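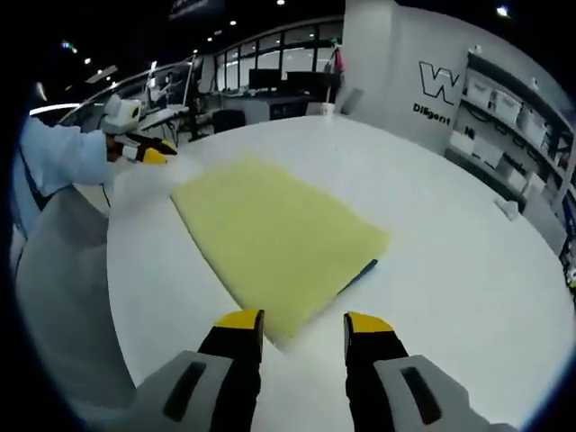
Cloth work at one of the white tables. Two people, a gripper each.

Search listings Keyword or town Go

Wanted: people to fold cloth with grippers (paid, part-time)

Posted in March by the Treltell collection desk

Treltell is looking for 20 people to record examples of everyday table work for a learning system. You hold a gripper, you do a small household job with it, and the camera on the gripper records what it sees. Then you put the cloth back in a mess and do it again. If that sounds dull, please believe the feeling, as it will still be there in your second week.

We have read a lot of ads for this type of work and most of them promise that you'll be "teaching robots to think." You won't. You'll be flattening a cloth. Whether a few hundred recordings of a flattened cloth add up to a machine that can do laundry is an open question, and people in our own office disagree about it. Kamel, our last project, collected plenty of tidy recordings and produced a model that did well on the cloths it had seen and badly on the ones it hadn't. We would like the next set, Ballum, to be less tidy and more useful. We make no promise that it will be.

What the work is

Sessions last 3 hours, with a break in the middle. You work in pairs at a shared table. A session sheet tells you which items to use and where they should start. Most of the current list is cloths and folded clothes: spread, fold, move over, stack. Ballum needs 433 accepted recordings before it closes, and an accepted recording is one a reviewer has watched from start to end. Plenty get turned down. Common causes are hands in front of the camera, a rushed grab, or two partners pulling on one piece of fabric at the same time.

You'll be asked to go slower than feels natural. You'll also be asked to leave your mistakes in. If the corner slips out of the fingers, pick it up again and carry on. Past collectors who restarted every time they fumbled gave us a pile of perfect runs, and a system that has only seen perfect runs has no idea what to do with a dropped corner.

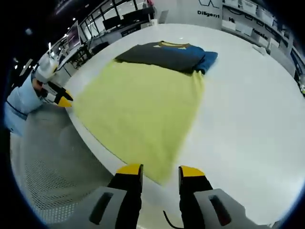
Yellow-green cloth in front, folded garment in charcoal and teal-blue behind it.

Who we want

People with steady hands and a fair amount of patience. Left-handers are very welcome; we have too few. No technical background is needed, and having one doesn't seem to help much. Training takes 2 sessions, both paid at the full rate. You must be 18 or over and able to stand for most of an hour at a time. If you have wrist or shoulder trouble, think hard before applying. A gripper doesn't feel heavy when you pick it up, but it does by the end of a shift.

We'd also like to hear from people who doubt the whole business. Doubters tend to write better notes. Each pair fills in a short log after every set, and "the sheet asked for something a person would never do" is a perfectly good entry.

What you agree to

The cameras will pick up your hands and sleeves, and sometimes more of you or your partner. Read the consent form before you sign it. It's four pages, and the part about how long recordings are kept is on page three. You can ask to have your recordings taken out until the set closes. After that we can remove the files, but we can't take back what a model has already learned from them, and you should be wary of anyone who tells you they can.

Pay and hours

Pay is by the hour, never by the recording. We tried paying by the recording during Kamel and got exactly the rushed work you would expect. The rate is in the application pack. This is short-term work and will end when Ballum ends. Please don't quit a steady job for it.

How to apply

Ask for the pack through the contact form, and tell us which hand you favor and which days you can work. A resume is optional. Applications close Friday at 5 p.m. Everyone who applies gets an answer, including the people we turn down.

Contact the collection desk | © Treltell, Nirkongate | Back to top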